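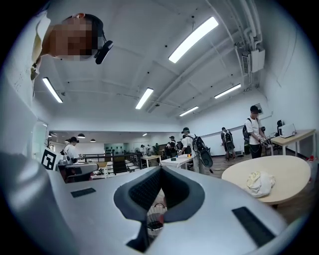
Quem modera os moderadores?

No servidor Prukell, que reúne 2493 membros à volta do jogo Mustulard, as regras ocupam uma página. O problema começa quando alguém precisa de as aplicar.

Em dezembro, dois moderadores apagaram um canal inteiro de discussão sobre o mapa Kalthorpe. A justificação foi de uma linha: "conteúdo repetido". Os membros que lá escreviam perderam guias, traduções e listas feitas com paciência. Quem perguntou porquê recebeu um silêncio de 9 dias, no sentido técnico da palavra: ficou sem poder escrever.

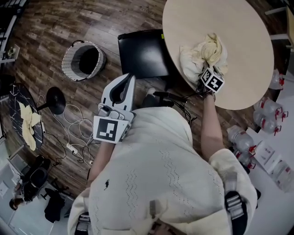
Camisola de malha creme, vista de cima, junto a um tampo redondo bege.

Conheço bem este género de comunidade, porque entrei numa delas para praticar o português e fiquei pelas pessoas. Moderar é um trabalho cansativo e sem salário. Mas um cargo gratuito também dá poder, e este poder raramente tem prazo.

O servidor vizinho, Ra, escolheu um caminho diferente. Cada castigo é publicado com o motivo, sem o nome do castigado, e o recurso é lido por uma pessoa que não participou na decisão. As discussões continuam, às vezes muito feias, mas acontecem à vista de todos.

No Prukell, o pedido para copiar este modelo está fixado no canal geral. Até ao fecho desta edição, não teve resposta da administração.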